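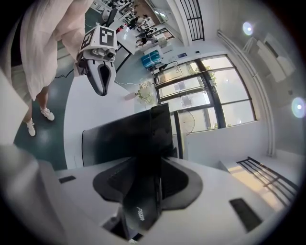 # Jimatard hand-held gripper - bookings open for demo visits

Updated 13 Jan 2022. Prices and slots on this page replace the December ones.

Jimatard is the Proltora hand-held gripper for recording how people do jobs with their hands. You hold it, you do the task, it records. The recordings go to whoever is teaching your robot arm. No arm needed on the day.

You can order it from this page, but most people want a go first. Fair enough. Details of the visits are further down, specs in the middle.

## What you get

- Jimatard gripper, white plastic body, sensor module fitted
- Marker cube for the top, black-and-white patterns, already calibrated to that body (don't swap cubes between units!)
- Two curved fingers, grey and black
- One thin black cable, plus a spare
- Spare finger tips, one set
- Printed quick-start card
- Licence for Afolabi, the recording software, for one computer

Not in the box: computer, monitor, the overhead camera that reads the cube. Any camera on the Afolabi list will do. If yours isn't on the list, ask before you buy one.

## Specs

| | |
|---|---|
| Weight, without cable | 337 g |
| Price, complete kit | $1,331 plus tax |
| Takes stored before Afolabi asks you to archive | 1,000 |
| Warm-up before first calibration | none |
| Left or right handed | either |
| Warranty | one year, tips not covered |
| Computer | Linux or Windows, one free USB port |

Colour is white only. We get asked. The markings need a plain background and we've only tested the one shade.

## The demo visits

Held upstairs at Jurik, in the working lab. It isn't a showroom so please expect people at their desks getting on with things. Keep voices down at the far end.

Slots are 20 minutes per group. Small groups please, three is comfortable. You get the gripper in your own hand for most of that, the talking part is short.

How a slot runs:

1. Sign in downstairs, come up, bags on the rack.
2. One of us shows a single take from start to finish. Pick up, move, put down, stop.
3. You try it. First go is always a bit jerky, no one minds.
4. We play your take back on the monitor so you can see where the tracking held and where it dropped.
5. You try again, slower.
6. Questions while the next group comes up the stairs.

If you want to bring your own object, do. Has to fit between the fingers and not leak. Visitors have brought door handles, socks, a tray of seedlings. The seedlings were a nice test, lots of people squeeze too hard.

There is now a sheet on the desk for writing down what you tried. Please use it, we go through it afterwards and it's how the new tips came about.

## Holding it properly

Most of the bad takes we see come down to the same few habbits. Worth reading before you come.

- Keep the cube clear. Hair, sleeves, the brim of a cap, all of it can block the patterns. Loose sleeves are fine if they stay below the cube.
- Let the fingers point down at the work. A slight tilt is ok. Flat on its side and the camera loses you.
- Wrist soft. The thing is light enough that you don't need to grip it like a drill.
- Close the fingers at the pace you'd want the robot to close them. Snapping shut looks great and teaches nothing useful.
- Run the cable away from your feet. Give it a bit of slack first.
- Start and end each take at rest. Afolabi trims on stillness, so if you're already moving it cuts the front off.

Standing or sitting both work. Standing is easier to learn on.

## Light, and where to set up

Asked at nearly every visit so here it is in writing.

Daylight is fine. Jurik has a big window and we run next to it. What causes trouble is direct sun landing on the cube, the white washes out and the edges of the pattern go. Turn your back to the window or pull a blind. Ceiling lights are ok but glossy ones straight overhead can put a bright spot on the top face.

Desk colour doesn't matter much. Shiny metal tops aren't great. Move fans so they don't blow the thing you're picking up (paper, bags, leaves).

Leave yourself a clear stretch of floor. People step back more than they expect to.

## Questions from the last round

**Does it work with our arm?**
The recordings are hand positions plus finger opening, saved in an open format. Your arm needs a two-finger gripper of similar reach. We don't make the arm and we don't sell one. Send the model name and we'll tell you if another customer has matched it.

**Can two people record at once?**
Yes with two kits and two cubes. The patterns have to be different, so tell us when ordering that they'll share a room.

**Is there a wireless one?**
Not currently. No date for it either.

**How long before someone gets good at it?**
An afternoon for simple pick and place. Folding cloth takes longer. Pouring, longer again, and practise with rice before you go near water.

**What if we drop it?**
Check the cube first. If the cube has shifted at all, recalibrate. The routine is under Tools in Afolabi and takes a few minutes. If the body is cracked send it back to us, don't tape it.

**Do fingertips wear out?**
Yes. Replace them when the grey part goes smooth. Sets are on the spares page.

**Can we hire instead of buying?**
By the week, kit only, you cover freight both ways. Email for the current rate as it's being redone.

**Is the demo unit the same as what we'd recieve?**
Same body, same fingers, same sensor module. The demo one has had a harder life.

## Getting to the lab

Jurik is up one flight, behind the loading dock. Go past the dock, not through it. There's a lift, ask at the sign-in desk and someone will take you up. Street parking out front is metered, bike racks at the side.

Closed shoes please. Floor's smooth but there are cables about.

Photos ok on your own phone at the demo desk. Not of the benches at the back, that's other people's projects.

Kids from high school age up are welcome with an adult. Smaller hands manage it fine.

## Book or order

To book a visit: use the form, put your group size and what you'd like to try. We reply with a slot. If you can't make it let us know the day before so someone else can have it.

To order: same form, tick "kit". Invoice comes by email, we ship once it's paid. Schools and universities can use a purchase order.

Bringing your own laptop to the demo? Install Afolabi before you come. The download is slow on the guest wifi and it eats your slot.

Current stock: kits in stock, spare tips in stock, spare cubes on back order. If you need a cube by itself tell us the serial number on your body, they're matched and we have to make it to suit.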